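Isterdale's swap pantry to stay open through the winter

The Tilia Hall swap pantry in Isterdale, which was only ever meant to run for one season, will carry on through the winter after all, and its opening hours are getting a little longer too. The news went up on the hall door in April and has been passed along over fences and shop counters ever since, so if you have already heard it twice, please forgive us for telling you a third time.

For readers who have moved here lately, the idea is an easy one. You bring in food you bought and won't get through — the extra bag of rice, the soup that was on sale, the tea your household has gone off — and you take home something you will use. You don't have to bring anything in order to take something, and there is no form to fill in. Everything has to be sealed and within its date, and that is very nearly the whole rule book.
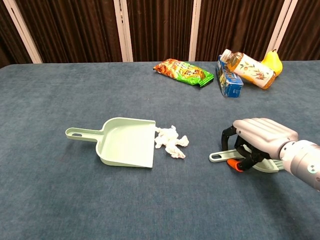

The pantry began with one shelf in the hall's side passage and a handwritten sign asking people to be generous with the good jam. Over its first season it passed on 2,000 items, a good deal more than anyone had planned for, and 64 households came by at least once. Some of them walk over from the new houses behind the mill, and a few drive down from Okau on their way home from work, which is a long detour for a can of beans, though we are told the conversation makes up for it.

Money was the worry. The hall charges very little for the room, but there is heating to think of once the evenings draw in, and the old refrigerator in the passage had been making a noise like a tractor since midsummer. A soup supper and a sale of garden plants brought in $700 between them, enough to cover the heating until spring. Lazaridis Grocery on Mill Street has offered a secondhand refrigerator as well, and will deliver it as soon as the passage door has been widened.

With a proper refrigerator, the pantry will be able to take butter, hard cheese and unopened milk for the first time. Eggs are still being talked over. Home canning, sadly, is still out, however lovely the label, and the same goes for anything poured into another jar. Garden vegetables are welcome in any amount, and yes, that includes zucchini, although regulars would be grateful if you kept back the ones as long as your arm.

The new hours begin next month. The hall will open at 3 p.m. instead of 4 p.m., so that families can stop in straight from school, and it will close at 7 p.m. as before. Parking is behind the building. The front steps are being mended, so please come in by the garden gate, where there is a ramp and a light.

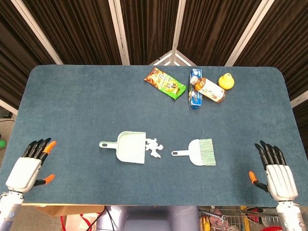
ISTERDALE, April

A second piece of news from the hall, and a happy one for anybody who likes to cook. The pantry's recipe booklet is back from the printer, with 33 recipes sent in by people who use the swap, nearly all of them built around things that tend to turn up there week after week. Lentils get five pages to themselves. There is a very good chickpea stew, a bread pudding that forgives almost any kind of bread, and a tomato soup that two different families sent in as their grandmother's own — both versions are printed, side by side, to keep the peace.

The booklet is free, and copies are on the windowsill by the coat hooks. If they have all gone when you come by, leave your name on the pad beside them and one will be put aside for you. Recipes for a second booklet can be dropped in the same place, and cakes would be especially welcome, as the first one came out rather heavy on soup.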